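Section 9: Setting up Tranell for a site visit

I set up my first visit in Tranell for the Dilora housing blocks, and I did it in the wrong order, so please do it in mine!

1. Open Visits and tap New. Type the name of the site the way it appears on the permit.
2. Add your stops. You get 12 per visit, and I'd put the stair towers first while your legs are fresh. 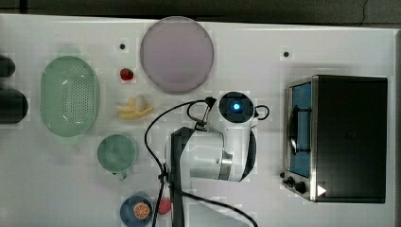

3. Pick a checklist for each stop. The Fendel one is fine for concrete and drainage — a bit thin on roofing, so I add my own lines there.
4. Tap Save Offline before you leave the office. You need 70 MB free on the tablet.

Caution: don't change the site name once the visit has started. It opens a second visit and your notes end up split between the 2.
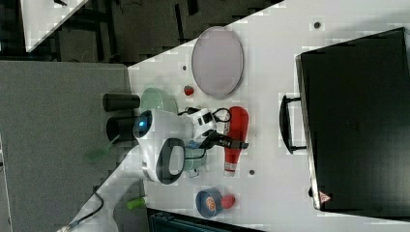

One reader on the Oyelaran stadium job wrote in to say that step 4 also works from the gate, as long as you keep the screen on until the bar turns green. Good to know, and I've tried it since (it's slow, but it gets there).

5. Hit Start at the first stop, and carry a spare battery.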